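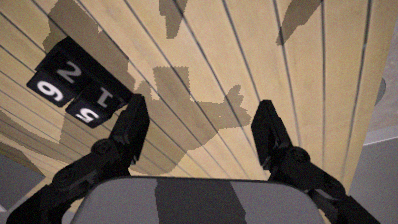
Looking After Yen: Notes From the Simulated Bench

Our sim cell has a name, which was probably a mistake, as people are now polite to it. Yen is the simulated half of the block-sorting setup: one arm, one two-fingered gripper, a wooden table, and a set of black number blocks. The real half lives at Wurnis and gets all the visitors. Yen lives on a server in the back corridor and gets all the bugs.

People assume a simulated robot needs no upkeep. Nothing wears out, nothing needs grease, and the table has never once been used as a place to eat lunch. All true. In November we still spent more hours on Yen than on the real arm, so a few notes for anyone who inherits it.

The fingers

Yen's fingers are set up in two layers: the shape you see, and a much cruder shape underneath that does the touching. When the two drift apart you get a gripper that closes on air and reports a firm hold. Ours drifted after the Bosine update, which replaced the visible fingers and left the old contact shapes exactly where they were. For most of a week Yen picked up blocks by a sort of mutual agreement.

The fix is dull. Turn on the contact overlay, open the gripper all the way, and check both tips against the outlines. Then close it slowly and check again, because the linkages swing and an error that hides when the fingers are open comes out when they meet. Do the left finger first. I have no reason for this, but I always have.

The blocks

A tight cluster is where trouble starts. The 1, 2, 5 and 6 packed together at a tilt, with the left finger's tip right up against the bunch in the camera view, is a good test of whether the setup is sane. If the blocks have been given even a sliver of overlap at reset, the physics will notice and throw one of them at the wall. It is very funny the first time.

We now reset with a small gap enforced between neighbors and let everything settle for 220 steps before the arm is allowed to move. It used to be 21. Whoever chose 21 was in a hurry, and I have checked the log, and it was me.

Digits can land at any angle, so a block may come up sideways or nearly upside down. Leave them. The label reader has to cope with a 6 lying on its side, and straightening the blocks to make its scores look better is a thing we tried at Skullport and are not proud of.

The light

Shadows are the other chore. Yen's are hard and jagged, and they fall over the wood in big brown shapes, one of them with prongs like a claw. The old detector was fond of those. In one run of 1000 resets it went after shadows often enough that we stopped calling it a detector. You can soften the lamp in the scene file, and the view gets prettier, and then the thing falls over the moment it meets a harsh light. We keep them hard.

Same goes for the speckle on the camera feed. Somebody files a ticket to clean it up every few months. Please don't.

When you change something

Write down the seed. The worst fault we had this year showed up on seed 1292 and no other, and it took two days to find because the note in the log said "weird one, see screen." The screen had since been turned off.

After any change to the gripper, run the short check before the long one. Open, close, open, touch one block, let go. If a block moves before anything touches it, the contact shapes are off again and you can go back to the top of this item. If the arm doesn't move at all, see whether the license has lapsed — it does this quietly, and only overnight.

The full checklist is in the Yen folder, next to an older one with the same name. Use the longer one. Whoever has a free hour is welcome to delete the other.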